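Search this site: keywords, author, topic

Saturday, 1 July 2023
By Sânziana Ene

Give the robotics club the boring jobs

The student robotics club at Kitmont has 41 members this year, and most of them joined to build something that throws a ball. I have been one of the two staff advisers long enough to know how that usually goes. A team spends the fall on a drivetrain, the winter on a launcher, and the spring arguing about wheels. In the end the machine drives onto a marked field and throws a ball at a target for a few minutes. Then it goes on a shelf.

I don't have a complaint about the students who do this. They learn to solder, write code and finish on a deadline. My complaint is with us, the adults, for handing out the same kind of task every year and acting as if it were the only kind there is.

Last September my co-adviser, Ka-ming Choi, put a different project on the sign-up sheet. It was called Bathroom Chores. Students would pick up hand-held grippers and do ordinary jobs in a bathroom setup, recording each job through cameras on the grippers. The recordings would then be used to train a robot arm to try the same jobs. There would be no match and no trophy. Five people signed up, and I think one of them had misread the sheet.

I thought it was a poor idea and I said so at the planning meeting. My objection was that students wouldn't learn any mechanical design from holding a tool that was already built. I was partly right about that. The five of them did very little design this year. I was wrong about the rest, and I would like to explain why, because other schools are deciding now what their clubs will do in the fall.

A launcher has one job, in one place, with the same ball each time. A bathroom is full of things that are hard for a machine. Everything is white and shiny. Lids come up and then come down again by themselves. Tissue changes shape when it is touched. The students found out in the first month that a job they had done thousands of times without thinking took real effort to do through two pads, and that it was harder still to do it the same way each time. They began to talk about their own hands. They argued about whether to take hold of a lid at the side or in the middle, and they wrote down what they decided. One student rewrote the instructions for lifting a lid three times before anyone else could follow them.

That is engineering work. It is also work that looks like nothing to a visitor. At our open evening the parents stood around the launcher table, and the Bathroom Chores group had a laptop and a binder that few people opened.

The group set itself a goal of 100 clean recordings of each chore. "Clean" caused more trouble than the number did. If the student dropped the tissue and picked it up again, did that count? Ka-ming let them settle it themselves, and it took two meetings. They decided to keep the drops in a separate folder. I would not have come up with that at their age.

There are fair arguments against all this. It is repetitive, and repetitive work can turn into free labor if the adviser is careless. Our rule was that nobody recorded for more than one session a week, and that every person who recorded also had to label, check and write code. It needs space, too. A setup with real toilets takes up far more room than a practice field that rolls up. And some students want to compete, which is a perfectly good thing to want. I would not take the launcher away from them.

I would also say that the smaller group had fewer places to hide. On a big build team, a shy student can spend a year sorting screws. With five people, each one had a turn with the grippers and each one had to defend a decision out loud.

The work at hand, from the group's binder: 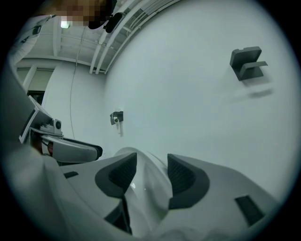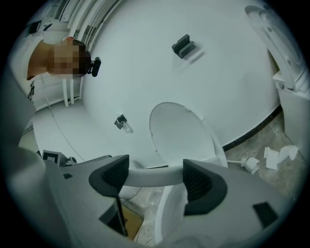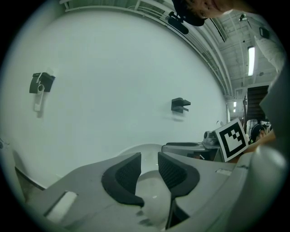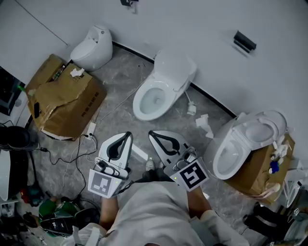
What I would change

I would run both kinds of project and let students move between them at midyear. I would have the chores group design and print its own finger pads, which would answer my first objection. I would give them a better table at the open evening, and ask them to let parents try the grippers, which would do more than any poster.

I would also stop calling it the boring project, as I have done in my own headline. The students never called it that.

Comments (3)

Masent
We tried something like this with kitchen drawers. Half the group quit by winter. The ones who stayed were very good by the end, but I would plan for the drop.

Stilano
My daughter is on a launcher team and has learned a lot. I don't see why one has to be put down to praise the other.

Ngui
What did you do about lids that close too fast? Ours slam before the second hand gets there.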